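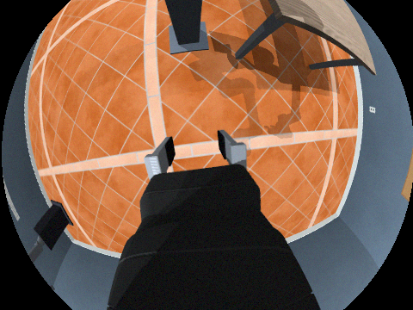

Gripper view in the Prekier simulator, tile floor and all.

Print this page | E-mail this to a friend

I finally made it to the Clodora open day on Fri 23 September, mostly to try Prekier, the robot cell simulator they've been e-mailing me about since forever. A seat costs $129 a month, or $218 if you want the second arm, and I wanted to poke at it before my boss signed anything.

First impression – it looks good! The demo cell has two arms, a round tray, a bunch of little cups and a blue bin, and you can flip between the wide views and one down at the gripper. That last one is so curved it made me a bit seasick (I got used to it), but it's the one I'd use for checking finger clearance.
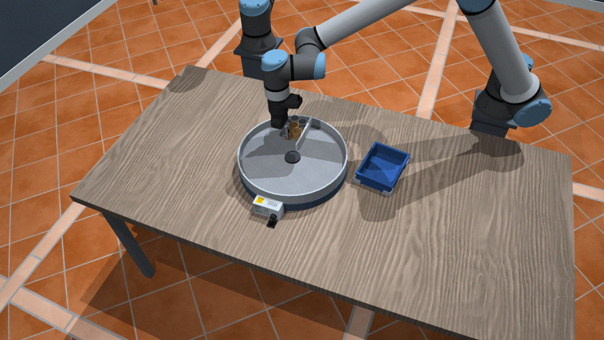
Setup was easier than in Zustell, which is what we have at work now. I dragged the bin to a new spot, hit reset and was going again before I'd found a place to put my coffee down. The shadows are a nice touch too, though I'd like a quick switch to turn them off, as they make parts of the tray pretty dark when an arm is overhead.

Now the gripes. The menus are tiny. The manual is 167 pages and has no index. And the part library, which they say has 3,000 items, has a search box that only works if you spell the thing exactly their way.

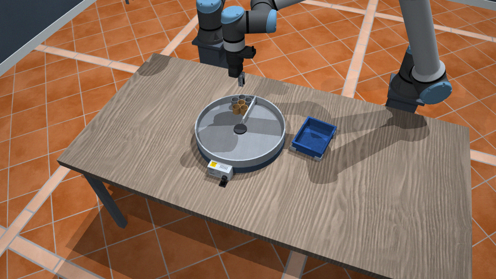
I also asked about importing our own parts and got sent to the Bhuiyan plug-in, sold separately, of course. They say it'll be built in by December. I'd wait for that if you have odd-shaped stuff. For plain pick and place I'd buy the one-arm seat today. Four stars out of five.

Print this page | E-mail this to a friend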